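Automação de tarefas domésticas e de oficina

A automação de tarefas domésticas e de oficina designa o conjunto de tentativas de confiar a máquinas trabalhos manuais pouco repetitivos: arrumar, separar, dobrar, esvaziar caixas, levantar a mesa. Distingue-se da automação industrial clássica, em que a peça chega sempre na mesma posição e a máquina repete um percurso programado. O tema é objeto de anúncios frequentes, cujo alcance prático continua a ser contestado.

Antecedentes

As máquinas que entraram de facto nas casas fazem uma só coisa num espaço preparado para elas. A máquina de lavar loiça não levanta a mesa nem arruma os pratos, e o aspirador autónomo pede que alguém tire primeiro as meias do chão. Nas oficinas passa-se algo semelhante: a soldadura em série está automatizada há décadas, enquanto a triagem de restos misturados continua, em boa parte, a ser feita à mão.

O ensaio Stustel

O projeto Stustel, dirigido por Etenesh Negussie, propôs-se medir a distância entre a demonstração e o uso corrente. Foram feitas 700 tentativas de recolha de objetos, divididas por nove tarefas, entre elas esvaziar um cesto de roupa e separar parafusos por tamanho. O relatório só dava uma tarefa por resolvida quando o sistema a completava sem ajuda humana durante uma manhã inteira. Seis das nove não cumpriram o critério.

A empresa Saduvton, que comercializa o sistema Ananus, contestou o método e alegou que uma intervenção ocasional do operador é aceitável. Imtiaz Uddin respondeu que essa intervenção é precisamente o trabalho que o comprador julga estar a poupar – e que raramente aparece nos vídeos promocionais.

Recolha de objetos misturados

Retirar objetos variados de uma caixa é um dos exercícios mais usados em laboratório. Uma lata amolgada reflete a luz de forma irregular, o plástico translúcido confunde muitos sensores de profundidade e a folha de alumínio amarrotada não tem uma forma que se possa conhecer de antemão. As paredes da própria caixa limitam os ângulos por onde a garra pode entrar. Chrysanthi Makris observa que os conjuntos de teste costumam ter poucos objetos, ao contrário de uma gaveta de cozinha verdadeira, e que bons resultados nessas condições dizem pouco sobre as restantes.

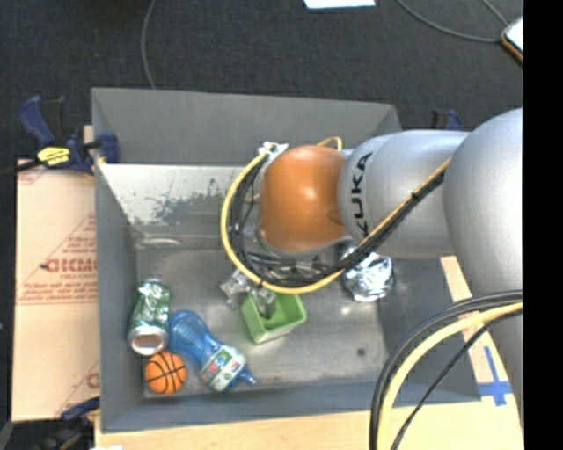 Críticas e estado atual

Rezaul Karunaratne critica a divulgação de taxas de sucesso sem indicação do tempo gasto nem do número de repetições. Na oficina Değirmenci, onde o Ananus foi experimentado durante oito semanas, a separação de peças voltou a ser manual em maio. A Saduvton atribuiu a decisão à iluminação do local.

Sandamali Thambiah admite utilidade em contextos restritos, como a passagem de embalagens iguais de um tabuleiro para outro. Para a casa comum, considera que faltam ensaios prolongados, feitos por entidades sem interesse na venda dos aparelhos. O custo de manutenção também permanece mal documentado.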